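How to Get Clean Color From Bounce Flash
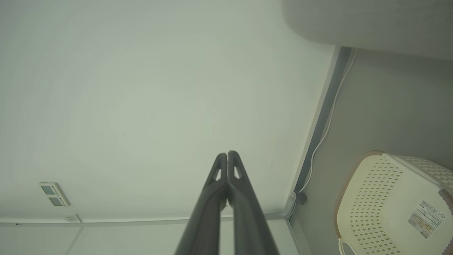
Bounce flash takes on the color of whatever it hits before it reaches your subject. Most people know this about a red wall, because the result is so obvious. The ones that cause trouble are the pale ceilings you take for white, and a ceiling like this one, smooth and pale with a faint greenish-gray tint, is a good case. It has the broad clear area you want for bouncing, with no fixtures across the middle to break up the light, and it would still need a color check before I trusted it with skin. The tint is weak enough that your eyes will cancel it out after a minute in the room. Your camera won't, unless you tell it to.

I shoot mostly indoor events and small group portraits in Prastovville and the towns near it, and I use one on-camera flash for maybe two thirds of that work. The steps below are what I do when I walk into a room I haven't shot in before. The whole thing takes a few minutes once you have the hang of it.

What you need

A flash with a head that tilts and swivels. It doesn't have to be an expensive one. Mine is an older Kiiskinen with a scuffed battery door and it does everything described on this page.

A neutral gray card. I carry the small folding one from Grorkum since it fits in a shirt pocket. A plain white sheet of printer paper is a poor substitute, as a lot of paper has brighteners in it that come out blue under flash.

A camera that shoots RAW. You can do this with JPEGs and a custom white balance, and I explain that further down, but RAW gives you much more room.

Optional: a set of thin gels, in quarter and eighth strengths of magenta and green, and quarter and half CTO. These come in little swatch books or in strips cut to fit over a flash head.

Step 1: Take out the room light

First you want to know what the ceiling does to your flash on its own, with no lamps or daylight mixed in. Set the camera to manual. Use a shutter speed at or a bit under your sync speed, ISO 200, and f/5.6. Turn the flash off and take one frame. It should be black or very close to it. If you can still see the room clearly, close the aperture down or lower the ISO until you can't.

If there is strong window light, you may never get to fully black. Get as dark as you can and do the test at the end of the room away from the windows.

Step 2: Shoot the card two ways

Set the white balance to Flash. Don't use Auto for this. Auto white balance changes from frame to frame and you are trying to compare two frames.

Put the gray card where a face would be, or have someone hold it under their chin. Point the flash straight at it, turn the power down so you don't blow it out, and take a shot. This is your direct frame.

Now tilt the head up to the ceiling, raise the power, and take the same shot. With a normal eight or nine foot ceiling I usually end up two to three stops higher than for the direct frame. Get the card to about the same brightness in both. They don't need to match exactly, but a very dark card will fool you, as shadows show color differently.

Step 3: Compare them

Look at both frames on the back of the camera first. A strong cast will show right away. For a weak one you need the numbers. Open both files in your RAW software and use the white balance eyedropper on the card in each.

You'll get a temperature and a tint value for each frame. The difference between the two is what the ceiling (and the walls, a little) is adding.

If only the temperature moves, the ceiling is warm or cool. Old paint often yellows and goes warm. This is the easy kind to live with, and a small warm shift on faces is usually fine.

If the tint moves toward magenta when you click on the card, the software is adding magenta to cancel out green. This is the one to fix. A bit of green in skin makes people look tired or ill, and viewers notice it even when they can't say what is wrong.

If both move, fix the tint first.

On one job at the Kusum, a function room above a restaurant, the tint slider went up by 17 between the direct and bounced frames. The room looked white to me and to everyone in it. I had shot there once before without testing, and had put the color down to the lens.

Step 4: Decide how to fix it

There are three ways and they suit different jobs.

Fix it in software. If the bounced flash is doing nearly all the lighting, the whole frame has the same cast and one correction handles it. Shoot a card at the start, click on it later, and copy the setting to every frame from that room. I do this most of the time.

Set a custom white balance in camera. This is the way to go for JPEG shooters, or if you have to hand over files on the spot. Fill the center of the frame with the gray card, lit by the bounced flash, and register that frame as your custom setting. The menu is different on every camera, so look in the manual under custom or preset white balance. Remember to take it off when you leave the room. I have forgotten twice.

Gel the flash. You need this when the bounced light is mixed with other light that is already the right color, such as daylight from a window or a second flash pointed straight at something. If you correct the whole frame in software, you fix the faces and turn the window side pink. With a gel on the bounced flash only, both lights agree before they get to the sensor. For a light green cast start with eighth magenta. Shoot the card again and see where the tint lands. Quarter is too much in most rooms.

Gels cost you some light. Eighth magenta is hardly worth counting, but half CTO takes off around half a stop.

Step 5: Aim the head

Color is only part of it. Where you point the flash decides where the light comes from, and straight up is often the worst choice.

Straight up with a subject close to you puts the bright patch of ceiling almost over their head. You get dark eye sockets and a shadow under the nose. Tilt the head back over your shoulder, or up and to one side, so that the light comes down at more of an angle. If you stand with a wall a few feet behind you, aim at the place where the wall and the ceiling meet. Then test the wall for color too. A pale ceiling over a mustard wall will give you mustard.

Keep the flash from spilling straight onto the subject. If the head is tilted only a little, the bottom edge of the beam hits their forehead directly, and now you have two colors of light on one face. A strip of black craft foam and a hair tie around the head takes care of it. Lorna Lennox showed me this when I was assisting her, and I still use the foam she cut.

Zoom the head in if the ceiling is high. At 24mm the light spreads over everything and most of it never comes back. At 70mm or 105mm you get a smaller patch that is brighter, with slightly harder shadows.

Step 6: Bring the room back

Once the flash is right, add the room light back in. Open up the shutter speed to 1/60 or 1/50, raise the ISO to 800 or so, and drop the flash power to match. You'll now have the lamps in the background showing as warm, which most people like. Shoot the card one more time at these settings and keep that frame. It's the one you will use for correction.

If the background lamps go very orange, a quarter CTO on the flash brings the two closer. You then set the white balance warmer overall, and the lamps calm down.

Common problems

The color changes from one part of the room to the other. Usually it's a colored wall or carpet close by. Shoot a new card whenever you move more than a few steps, or pick one area and bring people to it.

The flash won't keep up. Bouncing eats power, and full power shots are slow to recycle. Raise the ISO by a stop and cut the flash by a stop. A clean exposure at ISO 1600 looks better than an underexposed one at 400.

Faces look flat. Too much of the light is coming back from all sides, which happens in small white rooms. Swing the head farther to one side.

The eyedropper gives a different reading on every click. The card is noisy, underexposed, or tilted so that it has glare on it. Shoot it again with the card angled slightly down.

The direct frame has a tint as well. Some flashes run a little green or magenta by themselves, and diffuser caps that have yellowed are common. Take the cap off and try again. If it's still there, it's the flash, and you can write down the value and allow for it.

Keeping notes

I keep a note on my phone with each room, the tint shift, the gel if I used one, and which way I pointed the head. Edmund Zawadzka, who second shoots for me in the busy months, has a copy. It saves doing the test from scratch, but I still shoot one card on arrival in case they have repainted. The Kusum did, in October, and the green was gone.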